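**Rangel to open with a film shot in one kitchen**

October 2018

The Rangel, the two-screen cinema that spent most of last winter as a place to keep chairs, has announced the programme for its November festival, and has decided to begin with 67 minutes of a man failing to sell a house.

*Ginside*, the second feature from Henrike Frerichs, takes place entirely in the kitchen of an estate agent called Fisto (Arwel Bellis), who lives in the property he is supposed to be getting rid of and has grown fond of the boiler. Buyers come, admire the worktops and leave. Seren Morgan plays the only one who asks a sensible question, and is treated by the film as a villain.

Frerichs made it in six weeks with a crew small enough to share one taxi, and says she would have preferred five. "There is a point where everybody knows where the spoons are," she said. "After that you are only living there." 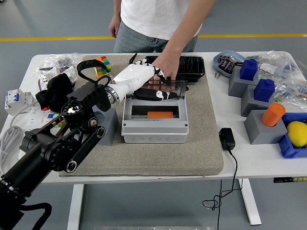 Her first film, *Eveo*, divided the few people who saw it. It ran for more than two hours, had no music and ended on a fuse box, and there were walkouts well before the fuse box. Frerichs still talks about that shot with affection – a plain grey enclosure, much like the one on the mat with its clear lid up and its row of round knockouts along the front, held until the audience began to hear itself breathing. *Ginside* contains nothing so daring, though the fridge is given a good deal of time.

The festival's programmer, Eckhard Rieger, denied that the choice of opener was a gamble. "We have 400 seats and we expect to use several of them," he said. He has paired it with a late show of Arwel Gwynne's walking documentary, in which Gwynne sets off along the coast to find his old school and finds it rather quickly, leaving an hour to fill.

Both directors will answer questions afterwards. Frerichs has asked that hers be kept short. Gwynne has asked for a chair.

Tickets are on sale now from the Rangel box office, which takes cards again.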